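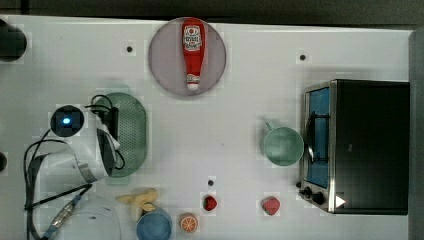
July, evening

Got two hours on the arm after supper. The plan for tonight was the colander, and I mostly stuck to it.

The colander is a harder target than I figured when I put it on the list. The rim is only a little higher than the base, so the fingers have very little to close on. Coming straight down is no good. I want the gripper tilted and coming in from the left side, with one finger over the rim and one under. I wrote that approach as its own move and saved it apart from the others so I can change the angle without breaking the cup routine.

Cables are still the thing that bothers me most. They loop up from the gripper and then run back down along the arm, and there is too much slack in the loop. If the wrist turns the wrong way the loop can drag across whatever is on the table. I looked through the Julard catalog for a spiral sleeve and the short one would do. I don't want to pay shipping on one sleeve, so I'll wait until I need more connectors too.

Speed is set to 50 in the config file and I am leaving it there. I tried 300 last week on an open stretch of table and didn't like how the base felt. The clamp needs looking at before I go any higher.

Changed the wait between moves to 1000 milliseconds. It was shorter before and I kept losing track of which step I was in when I read the log afterward. Slow is fine for now.

The toaster oven is staying on the right with the door facing the arm. I moved it twice on paper and both times ended up back at the same place. The handle runs up and down across the door from where the arm sits, so the pull has to be a curve toward the arm and then down to the table. I have not written any of that yet. I drew it in the notebook with the hinge marked and got as far as the first three points.

Order of objects for the pick list, for when I forget: mint cup, orange slice, strawberries, ketchup bottle, colander, plate. The plate is last because it is the one thing I can see myself breaking. The bottle can start out on the plate, cap end toward the middle of the table. The blue cup is not on the list. I keep meaning to decide about it.

The bench at Flulterham is free again next month if I want it. They have the big vise and better light. But it means packing the arm, and it took me most of an afternoon to get it lined up here. I'd only go for the bracket work and leave the arm at home.

Sent a note to Kovačević asking if they still cut small aluminum plates to order. Also need to renew the Teltell backup before it runs out, all the saved moves are on there and I only have one other copy.

Tomorrow: shorten the loop with a tie, check the clamp bolts, run the colander approach again at the same speed. Buy zip ties.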